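4.2 Head camera check in the simulator

Do this after every change to the robot model file.

1. Load the Funala nightstand room and reset both arms.
2. Open the head camera view. Tilt in the view is set by the neck roll value.
3. Raise both grippers until they stand on either side of the nightstand.
4. Step the simulator 4000 times with no commands sent.
5. Compare joint readings with the start values. Drift over 2 degrees fails the check.

Caution: do not edit neck roll while the simulator is stepping — the arm offsets will be lost.

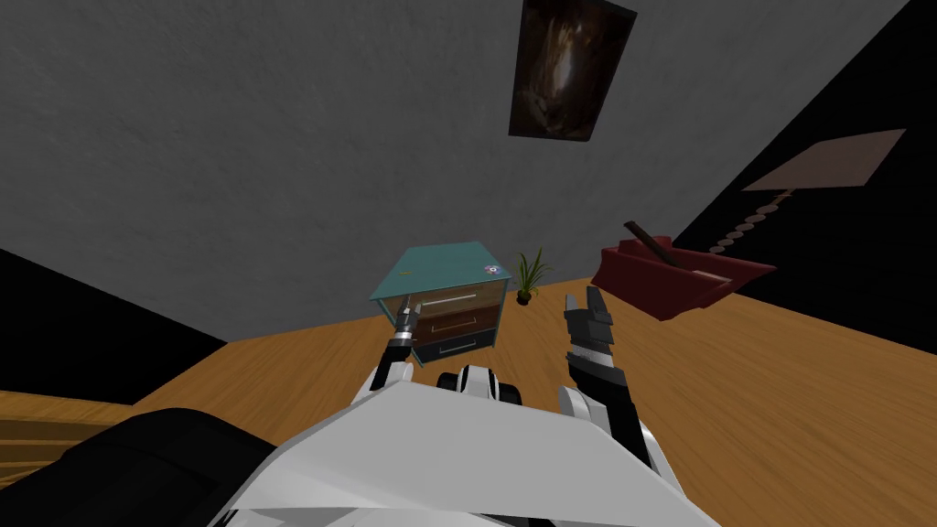
Aravena adds that step 4 can be skipped if only the camera values were changed.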